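A thread about moving my mother-in-law's entire kitchen from Ornum to Wendetdale, for anyone who has ever said the words "how much stuff can one small kitchen hold."

I said those words in April. I said them out loud, in front of people, with my car keys already in my hand.

Some background. She's 81, sharper than I am, and moving from the house she's had forever into a two-bedroom apartment with a kitchen you could cross in one good sneeze. My job was "help with the drawers." I thought that was the easy job. My wife took the garage.

First drawer: rubber bands, twist ties, birthday candles that had each seen several birthdays, and a key. I asked what the key was for. She said "the other house." There is no other house.

I put the key in the Keep box. You pick your battles.

Second drawer was lids. Third drawer was also lids. At no point that day did I meet a container that any of these lids belonged to. I have come to think of the lids as a separate species that happens to live near people.

She would like it noted that she has read this far over my shoulder and the containers were in the hall closet, "where they always are."

OK. Spices. There was a jar of ground cloves with a price sticker from Nartey, a grocery store which closed when my wife was in middle school. I opened it. It smelled like a rumor.

"That's still good," she said, from the next room, with her back to me.

We had a system, by the way. Three boxes: Keep, Give Away, Throw Out. By lunch the Give Away box was full, and by two she had gone through it and adopted most of it back.

I don't want to say she waited until I was in the bathroom. I'll say the box was heavier before I went in.

Then we got to the wooden spoons, and I need to slow down here.

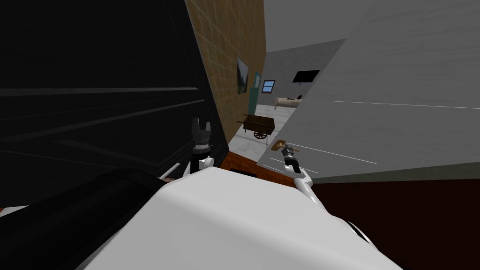
Kaj Kirkegaard
Retired school bus dispatcher, part-time son-in-law

I had assumed spoons would take five minutes. A spoon is a spoon. You keep a couple of good ones and the rest go live with a college student.

Reader, they had jobs. There was a spoon for jam and a spoon for onions, and the onion spoon was not to touch the jam spoon, including in the box, including wrapped in newspaper. There was a spoon for reaching the light over the stove.

There was one worn down on the left side until it was basically a paddle with opinions. That was her mother's. Her mother was right-handed and stirred one way only, her whole life, and the spoon just sort of went along with it.

I held it for a bit. It weighs nothing. I put it in Keep without being told, and I believe that's the only time all day I got a nod.

And then I asked about a flat one with a burn mark and she sat down and told me a story that took most of an hour. It involved a church supper, a borrowed stove, a man named only as "that Lutheran," and a gravy that people in Ornum apparently still bring up.

I can't do the story justice here and I've also been asked not to try. The man has grandchildren.

So that's where the afternoon went. My wife came in from the garage, which she had finished, by herself, and asked how the drawers were going. I said we were on spoons. She looked at the clock and went to get us sandwiches.

Next: the bread maker. It was wrapped in a bath towel on top of the fridge. She has never liked it. She got it as a gift and has disliked it steadily ever since. Surely, I thought, Give Away.

"What if they ask about it?" Who? "The people who gave it to me." They moved to Arizona. "They could come back."

The bread maker now lives in Wendetdale, on top of a different fridge, in the same towel.

Practical stuff, because a couple of you asked in the replies.

Boxes: get small ones. I got large ones, being a large-box kind of guy, and filled one with cookbooks and then just stood next to it for a while. It's possible to pack a box that can only be admired.

Label the sides and not the tops. Once you stack them, the tops are a secret. I wrote KITCHEN on all of mine, which was true and no help at all.

Don't wrap anything in a newspaper you haven't read yet. She stopped to read every page. We lost a good 25 minutes to a single column about zoning.

Movers: we used a two-man outfit called Studodholm, found by my wife. They quoted us $500 and charged us $500, so I have no amusing story about that and I resent them slightly. They were early. One of them complimented the bread maker.

She gave him a jar of jam. I've been in this family a long time and I've had to ask for every jar.

The new kitchen. It has 6 drawers. She walked in, opened each one, closed it, and said "well," in the tone other people save for a flooded basement.

I braced myself. I'd been composing a little speech in the car about downsizing and fresh starts. I had a line in there about sailboats. My wife told me on the highway not to use it.

Didn't need it. She unpacked the spoons first, stood them up in a crock next to the stove, moved the onion one to the far side, and asked who wanted coffee. By then it was nearly nine at night. Everybody wanted coffee.

We couldn't find the coffee. It was in a box marked KITCHEN.

Update since a few people want to know: she's doing fine. She has already met a woman down the hall who also has views on gravy. They've been careful with each other so far.

Update 2: yes, I was allowed to throw things out in the end. My final tally was one cracked colander and the cloves.

Update 3: it's been brought to my attention that the cloves are in her cabinet. Second shelf, behind the salt. I drove that trash to the dump myself, so I have some questions, and I've decided to leave them alone.

Also I went home that night and opened our own drawer, the one by the phone. Rubber bands. Candles. 12 takeout menus. A key.

My wife says it's for the shed. We tried it on the shed.

Anyway if you have small boxes you're done with, I'm in the market.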